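Plitby Shared Workshop
Robot arm build group – minutes
Wednesday, August 23, 2023, back bench, after the laser cutter people had cleared out

Present: Joaquim Amaral, Zdeňka Šindelář, Idun Fjeld, Vasiliki Nikolaidis, and me (Rhun Ruddock, taking notes again, so blame me for anything that's wrong).

Last time's minutes

Agreed, with one fix. I wrote that Joaquim would "finish" the wrist bracket and he says he only ever promised to start it. Corrected. He has started it! It's on the bench under the gray cloth and it's a lovely bit of work, even with only one side drilled.

The real arm

Joaquim went first. The base plate is bolted down and doesn't rock any more, which was the thing driving us all up the wall in the spring. The shoulder motor runs. The elbow motor runs in one direction and then complains, and he's pretty sure it's the cable we re-crimped and not the motor itself. He wants to swap the cable before we buy anything, and we all said yes please, the pot is not deep. Idun offered to bring her good crimper from home, the one with the red handles, as long as it goes home with her the same night.

There was a longish chat on whether the second joint should have a hard stop. I was for it, Zdeňka was for doing it in software, Joaquim was for both and won. He'll cut two rubber-faced blocks from the offcuts bin and Zdeňka will put a limit in Sperling (that's our control code, for those of you who only read the minutes) set a little short of where the blocks sit. If the blocks ever get touched we've done something silly and we should know about it.

We still don't have a name for the arm. I put Gerald forward again. No seconder.

The pretend kitchen

This took most of the evening and I enjoyed it more than anything we've done since the first motor turned. Zdeňka has the simulated kitchen running on the old desktop by the window. We're calling it Drernen, and I've asked how to say that twice now. It has the counter, the cabinets, a tiled floor and a toaster oven with a door that opens, and our practice stuff is in there too, so we can get the arm wrong as often as we like without paying for crockery.

She put the gripper view up on the big monitor first and talked us through lining up on the plate. Her way of doing it is to get the plate sitting between the two fingers at the bottom of the view and only then think about height. I'd been doing it the other way, height first, and spent most of August poking the granite.
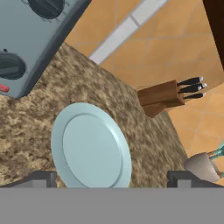

Idun wondered if we were teaching ourselves a bad habit with plates, given that a flat one is a horrible thing for two fingers to pick up in any kitchen, real or not. She'd sooner we practiced on things with some height and left plates as somewhere to put stuff down.

That got us going. Vasiliki agreed with her and said her own plate grabs mostly end with a finger on top of the rim and the whole thing skating away. Joaquim thought the rim was fair game if you come in from the side and tilt the hand, and he stood up and showed us with a saucer and a pair of pliers (saucer is fine). Zdeňka pointed out that our real gripper doesn't open as wide as the one in Drernen, so whatever we learn on plates might not carry over anyway. She can set the simulated one to match but hasn't had the time.

We agreed:
Plates are for putting things on, until the end of September at least.
Zdeňka to match the finger opening to our real gripper. Joaquim to measure it for her with the calipers, and write the number on the whiteboard and not on his hand.
Anybody who really wants to pick up plates can do it on their own time and keep those runs in a separate folder.

The toaster oven job

Vasiliki has been on this one and has put in far more hours than the rest of us. The idea is to have the arm work at the oven with the door down, reaching in over the door to the rack, and she drives it by hand with the controller while the computer saves everything. The hard part, she says, is the elbow. You get so fixed on the gripper that you forget there's a whole arm behind it, and the long upper link swings across the top of the oven while you're squinting at the rack.

I had a go in front of everyone, which was a mistake. I hit the cabinets. Idun had a go and was annoyingly good at it on her first try – she said she just watched the wrist and let the rest follow along. Joaquim closed the oven door on the gripper and we all went "oooh" like it was a soccer game.

Vasiliki then put up the wide view, and she'd like all of us to keep it open next to the gripper view from now on. I'm converted. From the side you see straight away how little room there is between the wrist and the top of the oven, and you simply can't get that from the gripper.
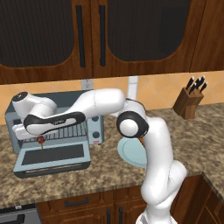

Wide view in Drernen: the arm reaching over the toaster oven, door open.

Zdeňka asked if the real oven could go on the bench the same way around, with the knobs on the right. Joaquim thinks the one his sister gave us has them on the right too, but it's still in his car and he wouldn't swear to it. He'll check. If it's different we'll flip things in the simulation, as that's a lot easier than rewiring an oven (and none of us is allowed to plug it in anyway, see the rules by the door).

Some of us wanted to start right away with the door closed and have the arm open it. Vasiliki asked very nicely that we don't. She wants the door-down version solid first and I think she's earned the right to say so.

Saved runs

We have 306 saved runs in the shared folder. Vasiliki went through and marked 100 of them as good enough to learn from. The rest are mostly fine up to the last moment and then somebody sneezes, or it's me. She's keeping the bad ones, in a folder called "oops", and Zdeňka is glad of that as she might want them later for testing.

Run 1103 is in there too and it isn't a typo. The numbering jumped when Joaquim restored from the backup and we've decided to live with it. Please don't rename anything! Flilia, the little script that pairs each run with its notes, goes by the number in the file name and gets very confused if you tidy up after it.

Notes with runs are patchy. Idun read a few of them out loud and they went "good", "ok", "???" and "better than the other one". From now on please write what you were trying to pick up and where you were trying to put it, even if it's only four words.

Money

We've got $16 left in the tin. The elbow cable will come out of that. I'd hoped for new rubber for the real fingers as well but it'll have to wait, and in the meantime Idun has some old bicycle inner tube we can cut up. Joaquim is worried it'll leave marks on things. We'll try it on one finger and see.

Bench and tidying

The jewelry class has asked again if we could keep our cables on our half. Fair enough, they do wander. I'll put a strip of wood along the middle. Also, whoever borrowed the small hex keys from the tray, they're wanted back, and the tray looks sad without them.

The desktop by the window gets hot in the afternoon with Drernen running. Zdeňka moved it away from the glass and took the side panel off for now, so please keep drinks over by the sink.

Who's doing what

Joaquim: swap the elbow cable, measure the finger opening, cut the stop blocks, look at which side the oven knobs are on.
Zdeňka: limit in Sperling, match the gripper in Drernen, save a screen layout with both views side by side so we don't all have to set it up again every time.
Vasiliki: more door-down runs, and a short write-up of how she moves the elbow out of the way.
Idun: crimper, inner tube, practice runs with anything taller than a plate.
Me: strip of wood, these minutes, and staying off the cabinets.

Any other business

Idun would like to bring her nephew along to have a turn at the controller. Everyone happy with that, in the simulation only.

Joaquim asked if we could start half an hour earlier so he can catch the better bus. Agreed for September and we'll see how it goes. Next meeting is at the back bench as usual, and it's Vasiliki's turn for cookies.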